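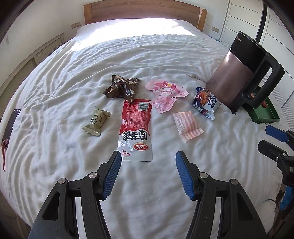 Perception and Grasp Planning – Segmentation of glossy wrappers on white fabric

skumlow_perception
Posted Nov 27, 2023

We request comments on a labeling question for the bed sorting task. The classes are wrapper, tray and kettle. Our instance masks are stable on the printed pouches and unstable on clear film. The striped pink and white wrapper is frequently merged with the sheet, and the brown one is split wherever a highlight crosses it. Exposure is fixed for the full episode. Would members recommend per-frame exposure, or a change to the labels?

wallner_tooling
Reply 1

We advise against per-frame exposure. It shifts the color of the sheet between frames, and our tracker lost identity in 9 of 25 episodes when we permitted it. Please mask the sunlit area near the headboard instead and keep the labels as they are.

alura_lab
Reply 2

We must disagree in part. A static mask fails as soon as the wrist camera moves. The mask should be projected from the estimated bed plane – the Susero calibration module does this, provided that the lens model is a fisheye model.
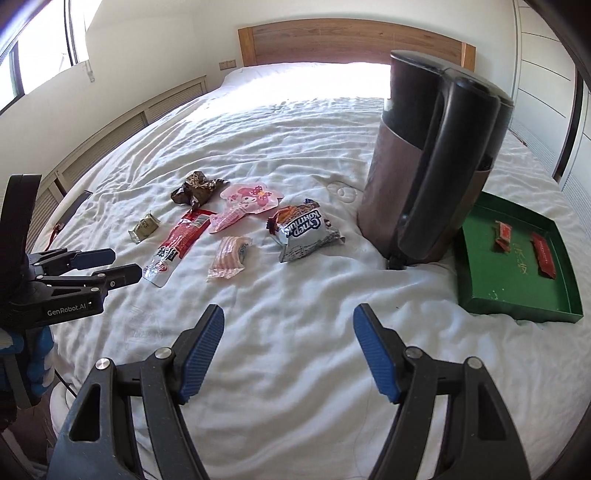
On the labels, we would separate "clear film" from "opaque wrapper." The planner can then demand a second view before it commits to a grasp on film. We set the threshold at 4 consistent frames.

wallner_tooling
Reply 3

Four frames is too few with two grippers in view, as the fingers occlude the target. We use 5. We also maintain that an additional class will reduce the training data available for each.

skumlow_perception
Reply 4

Thank you both. We will test the projected mask first and leave the exposure fixed. The film class will be evaluated separately against our August baseline, with the kettle handle annotated as its own region.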